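Keeping the Old Ones Running: My Semester With Secondhand Desktops
by Wilma Ogilvie
Final project report, Technology and Everyday Life

When I signed up for this class I figured I would write about phones, like pretty much everyone else in the room. Then my aunt asked me whether her nine-year-old desktop was "too old to be worth anything" and I didn't have an answer for her. I looked around online for a while and found a lot of people shouting at each other, which was fun but not much help. So that became my project: how long can an ordinary home or office desktop stay useful, and what makes people give up on one?

I should say up front that I'm a sociology major and not an engineering student. Before this semester I had opened a computer case exactly zero times. If you're reading this for deep technical wisdom you'll want the report by whoever sat next to me!

How I went about it

I did the project in two parts. The first was a survey, which I put up on the Gurkton neighborhood board and passed around at the library. I got 50 people to fill it out, and I'm still a little amazed. It asked what computer they used at home, how old it was, what they used it for, and what happened to the one before it. There was a big blank box at the end for anything else they wanted to say, and wow, did people use that box.

The second part was hanging around Harms, the repair shop on the corner by the bus station, in the afternoons. The owner let me sit on a stool behind the counter, ask questions, and hold the flashlight. By March I was allowed to hold a screwdriver too (under supervision).

What people said in the survey

The biggest surprise for me was how few of the old computers had broken. I had gone in thinking the story would be all about parts dying. A lot of people wrote that their last desktop still turned on the day they got rid of it. It was slow, or it was loud, or it wouldn't take the newest system update, and one day they got fed up. One man wrote, "It took long enough to start that I could make toast, and then one morning I didn't want toast." I read that one out loud to my roommate.

The second thing was that people felt guilty. I hadn't asked a single question about feelings, but the blank box was full of them. People had old towers in the closet, under the bed, in the garage behind the snow tires. They didn't want to throw them in the trash and they didn't know where else to take them. Several were worried about photos and tax papers still sitting on the drive. I had expected the privacy thing from younger people, but it came mostly from folks over sixty.

And then there was price. When I asked what people would pay to fix an old desktop, the answers were low, way lower than what they'd pay for a new one. I think there's something going on there about how we value a repair. You hand over money and you walk out with the same beige box you came in with, so it feels like you bought nothing.

What I learned at the shop

The owner has a routine for any desktop that comes in, and by the second week I could recite it. Unplug it, hold the power button down for a bit, take the side off, and look before you touch. Then comes the dust. I can't tell you how much dust there is in this world. Cat owners, please, get your computer off the floor.

After the dust come the questions. Is there enough memory? Is it still running on one of the old spinning hard drives? Those two things came up again and again, and they are both cheap to change. Swapping the old drive for a solid state one was by far the most common job I watched, and it's the one customers noticed right away. One lady called the shop back the same evening to ask if they had given her a different computer by mistake. 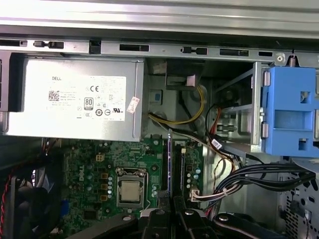

I also got an education in which machines are easy to keep going and which aren't. Big office towers are kind of the hero of this report. Companies buy them in piles and let them go in piles, so parts are all over the place and somebody has always written down how to do the job you're trying to do. The skinny little home models from the discount store were harder. We had a Dolum in there that needed three different screwdrivers before we even got to the drive, and I said some words I won't put in a school report.

Not everything can be saved, either. Some machines came in where the repair would have cost more than a decent used replacement, and the owner told people so. I liked that. The good parts got pulled and went on the shelf, and the rest went in the bin for the recycler over in Flundau.

The recycling trip

I rode along on one of those runs, and it was the part of the project that stuck with me the most. The recycler weighs everything as it comes in, and the sheet from the month before was taped to the wall: 2,669 pounds of computers and computer bits. This is not a large town! I stood there looking at a cage full of keyboards and thought about all those closets from my survey.

The man at the scale told me most of what shows up has been sitting in somebody's house for years first. He'd like it sooner, when the parts are still worth pulling. So all that guilt people have is keeping the stuff out of reach until it really is junk - which is a bit sad when you think about it.

Things I'd do differently

My survey leaned toward people who visit the library, and those are probably people who like to hang on to things. I'd want to catch some folks at the mall next time. I also should have asked for a purchase year instead of "how old is it," because I got answers like "old" and "pretty old" and "ask my son."

I wish I had kept better notes at the shop from the start, too. My first pages are mostly drawings of the shop dog.

As for my aunt, we took her desktop in over spring break. It got a new drive, more memory and a good cleaning, and she's using it to do the church newsletter - she says hi.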